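About the Stumenwood Robotics Club

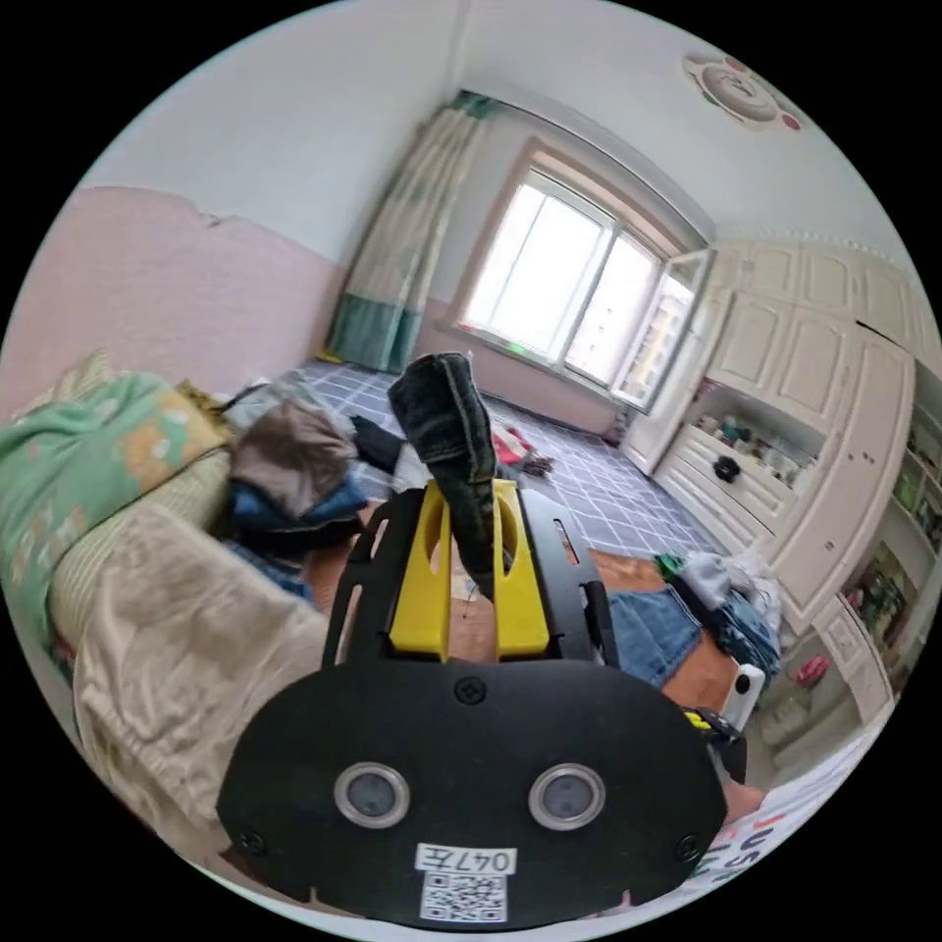
Clothes handling with the hand-held gripper: a dark denim garment held between the yellow fingers.

The Stumenwood Robotics Club is an after-school program for students in grades 7 through 12. We meet in the old print shop at Stumenwood School, across the parking lot from the gym. The club has 38 members this year, and students from Prerenstead Middle School can join on the same terms as our own.

We started as a competition team with one table and a borrowed practice field. Competition is still part of what we do, but most members now spend their time on longer projects that run from September to May.

What we work on

The main project this year is called Wike. Its subject is household chores, and its first task is laundry: picking clothes out of a heap, lifting them clear and laying them down somewhere else. Students use hand-held grippers to do the task themselves and record it, then use the recordings to train a small arm in the shop. The work is done in ordinary rooms, with the furniture and the clutter left as they are.

Clothes are hard for a robot. A shirt has no fixed shape, and the same pair of jeans looks different every time it is dropped. Members learn to grip at a fold or a seam, lift slowly, and keep the cameras pointed at the work. They also learn to label what they record, which takes longer than the recording does. So far the Wike group has 127 labeled sessions. Each one is checked by a second student before it goes into the training set.

The second project, Imar, is for newer members. They build a wheeled base from a kit, wire it, and program it to follow a line and stop at a marker. Most finish by winter break and then pick a group to join.

The competition team has 17 members and goes to two regional events each spring. Team places are decided in the fall by a short driving test and a written design task. Members can be on the team and on a project, but we ask them to talk to a coach first - the weeks before an event are busy.

How the club runs

We meet on two afternoons a week, from 3:15 to 5:30. The shop is open on some Saturdays before events. A coach is present at every meeting. Safety glasses are required at the bench, and new members complete a tool check before using the drill press or the soldering stations.

No experience is needed. Some members come in knowing how to code and some have never held a screwdriver. Students keep a notebook, and the coaches read it once a month.

Any recording done in a home needs a signed form from an adult who lives there. People are kept out of the recordings, and a family can ask us to delete a session at any time.

Cost and joining

The club fee is $40 for the year. It covers parts, batteries and a club shirt. Event travel is billed separately, and fee waivers are available through the school office.

Sign-up forms are at the front desk and in the shop. We can take up to five new members in the middle of the year, with a start in January. Visitors are welcome at any regular meeting - please check in at the office first.

Page last updated Thursday, December 25, 2025.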